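Durnulance Cell Notes
@durnulance_cellnotes
Apr 11, 2018

Thread: how we look after the hand-held gripper and the cell it feeds. I have been asked to write this down "in one place." This is the place. Sorry.

1/ The gripper first. The mesh-like lining in the V is the part that does the real work, so it's the part everyone forgets. Brush it out before every session with the soft brush. The soft brush has blue tape on the handle. The other brush is for the floor and has, let's say, lived.

2/ Do not use alcohol on the lining. The Britow sheet says alcohol is fine. The Britow sheet was written by someone who has never watched a pad go stiff in the middle of a pick and drop a part on their shoe.

3/ Squeeze the trigger ten times with nothing in it. You're listening for a click at the end of travel. One click, good. Two clicks, the return spring has walked off its post again. No click, put it down and go get coffee, you'll be here a while.

4/ Spring fix: four screws, back cover off, hook the spring, cover on. The fourth screw is longer than the other three. If you have a screw left over that looks a bit too long, congratulations, you get to do it again.

5/ Pads get swapped at 2,000 grips. The counter resets when the battery comes out, so the true number lives on the clipboard. Last November we trusted the counter. It told us 496. The clipboard said 3,341. The pad had no opinion left to give.

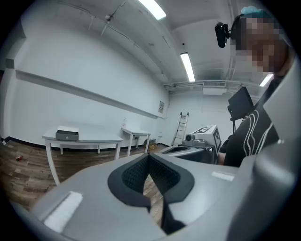 6/ Markers next. Before you touch any software, wipe every marker face with a dry cloth and look for lifted corners. A curled corner can cost you a whole morning of drift, and you will spend that morning blaming the cables. I certainly did.

7/ A marker box does not move. It's not a footrest or a spot for your lunch. If it has moved, say so, and we redo the calibration. Nobody gets yelled at. If it has moved and you nudge it back "to about where it was," there may be some yelling.

8/ Calibration itself is boring, which I mean as praise. Lights on, all of them. Let the cameras warm up for 10 minutes. Start the routine, walk the gripper slowly through the volume, turn your wrist at each corner. Slowly means slower than that.

9/ If the residual comes out high, run it once more before you change anything. If it's still high, clean the lens. If it's still high after that, look at the lens you just cleaned and find your thumbprint.

10/ Cables. Leave a loose loop at the wrist, big enough for a fist. A tight cable pulls on the connector, the connector goes flaky, and you get one dropout an hour – just often enough to ruin your data and just rare enough that it never happens while I'm standing there.

11/ Batteries: charge on the rack, never in the gripper. Write the date on the tape when you put a new one in service. "New" is not a date. Neither is the smiley face, whoever you are.

12/ Spares. Pads and springs come from Mthembu and turn up fast. The trigger housing comes from the Flemelside shop, who make them in batches whenever they feel moved to. Order the housing when we're down to two. We are currently down to one, so do as I say.

13/ End of session: brush the lining again, battery out, grip count on the clipboard, gripper back in its cradle with the V facing up. Facing down squashes the pad flat overnight and it picks like a wet sponge the next day.

14/ Someone asked if all this could go on a single laminated card. I made one. It's both sides in very small type and it's hanging by the charger. The clipboard pen is on a string now too. Please stop untying the string.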